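Notebook – May 12, 2025
Jevance project, living room, comparing the two-finger gripper settings

Started with the Trollow controller and both grippers open on the approach, facing the wastebasket on the carpet.

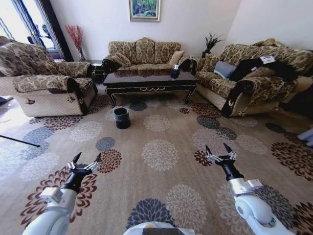
Lifting with the left arm

I do like having the right gripper free for the small stuff on the rug while the left one holds the basket.
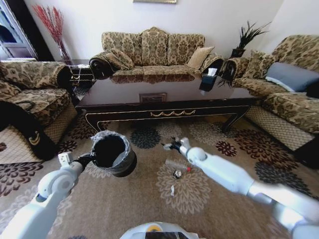
Which controller are we keeping for August?
Trollow, with Marulanda as the spare.

Wrist camera next – from low down it takes in the coffee table and the sofas behind, and plenty of bracket too.
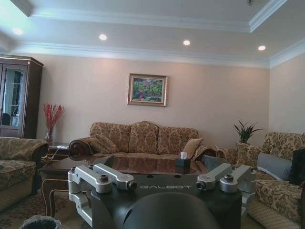

How many runs per setting?
20, then 4 more at the slower closing speed.

Clear plastic with something dark and bulky inside, right up against the fingers – I could fuss over this one all day!

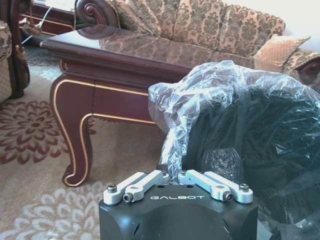 Where do the logs go?
In the Jornismont folder, under run 1063.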